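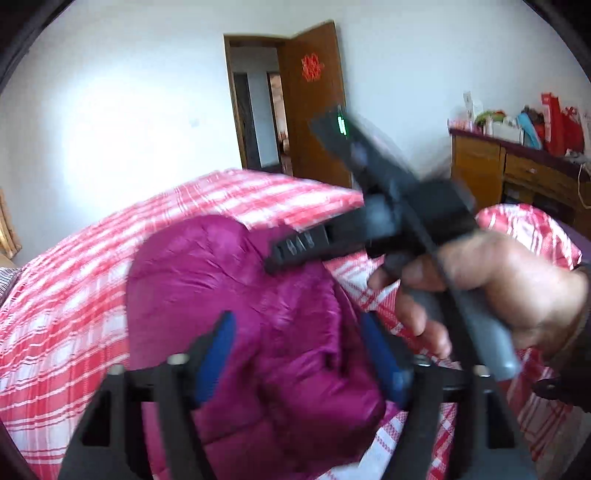
In defence of the coat on the bed

Sunday, March 4, 2018

Every house I have lived in has had hooks by the front door, and in every one of them the coats have ended up on a bed. I used to think this was a failing. My mother certainly did. I have now come round to the view that the bed is where a coat wants to be, and that the hook is a piece of propaganda put about by people who sell hooks.

Consider the puffer jacket. It is mostly air, and it resents being told what to do. Hang it by the loop and it swings out like a drunk uncle, knocking every sensible wool thing to the floor. Fold it and it unfolds, slowly, while you watch. Put it down in a heap, though, and it settles at once. A glossy purple one on a red and pink plaid bedcover is a dreadful clash, I admit, but it is a comfortable sort of clash, like two aunts at a wedding.

The storage trade sees things differently. Last September I bought the Pornero, a wall rail from a firm called Wellanano, which promised room for 20 garments. It came with 21 screws and a leaflet in which a family of four owned, between them, three thin raincoats. Our coats went up on the Saturday. By Monday the rail had developed a lean, and by the end of the week everyone was walking past it with their arms full, heading for the bedroom.

I don't say the heap has no drawbacks. At some point you want to go to sleep, and then the whole lot has to be moved to a chair, and in the morning back again. Gloves go missing in it. A checked bedspread will also show you exactly how crooked it has been pulled, in straight red lines, every time you lift something off. But I would still take that over the hallway, where a damp sleeve gets you in the ear whenever you look for your keys.

My neighbours in Bonside Road keep a proper cupboard with matching hangers, and I have admired it more than once. Their coats face the same way. When we go round for supper they take ours at the door, very politely, and carry them upstairs and put them on the bed.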